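**Wanted: one part-time shop assistant who can tell a turnip from a swede**

Chisholm is a greengrocer's shop on the hill in Noltdale, halfway between the bus stop and the place where people get off because they've missed the bus stop. We sell vegetables, some fruit, eggs when the hens are speaking to us, and a chutney that we don't discuss. We now need a second pair of hands for the autumn and, if we all get on, for the winter as well.

The job is 18 hours a week, spread over mornings. Mornings here start at six, when the Canddale van arrives and blocks the road, and the man from the flat above opens his window to say what he thinks. You will be polite to him. He buys a lot of leeks.

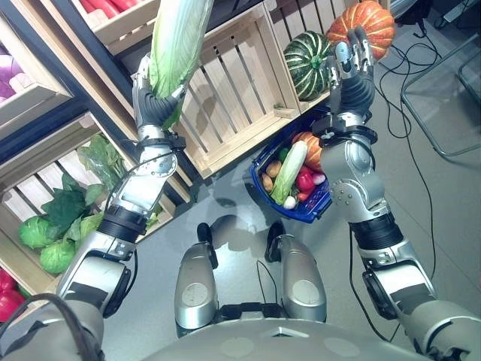

You'll unload, sort, stack, weigh, sweep and take money. The till is a Jutix, bought second-hand, and it has one firm view, namely that every sale is carrots. There is a knack to changing its mind and we'll teach you it. Customers pay by card, cash or, in one case, by a running tab that began before the present owner and will probably outlive him.

We'd like you to have:

- a fair head for sums, as the Jutix can't be relied upon
- shoes that don't mind the floor
- patience with people who squeeze avocados
- an opinion on soup, as you'll be asked for one daily

Shop experience is welcome. Last year's assistant had none and was excellent, then left to study law, where we assume she is also excellent and better paid. A driving licence would be handy for the odd delivery to Canddale, but the bicycle works if you lean left. 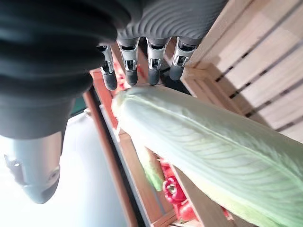
*Vegetables, handled one at a time.*

On the subject of money: the pay is £318 a week before tax, and it arrives on time. You also get a bag of vegetables every week, chosen by you from whatever needs eating first. Expect marrows. Holiday is paid, and we close between Christmas and New Year, when everybody in Noltdale has enough sprouts.

The shop has stood on this corner for 58 years and has been heated for two of them. Bring a jumper. There's a kettle, a good radio with a bad aerial, and a stool that you may sit on when it's quiet.

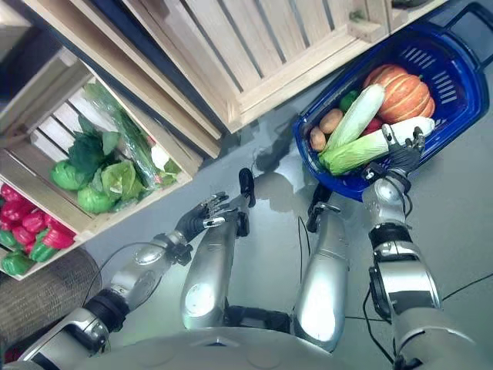

To apply, write us a letter. One page will do. Tell us where you've worked, which mornings you can't manage, and what you would do with a box of 40 overripe pears by closing time. Please don't send a photograph or a list of your core strengths. Put the letter through the shop door or hand it in at the counter before the end of October 2023.

We'll ask the likely ones in for a paid trial morning. Wear the shoes.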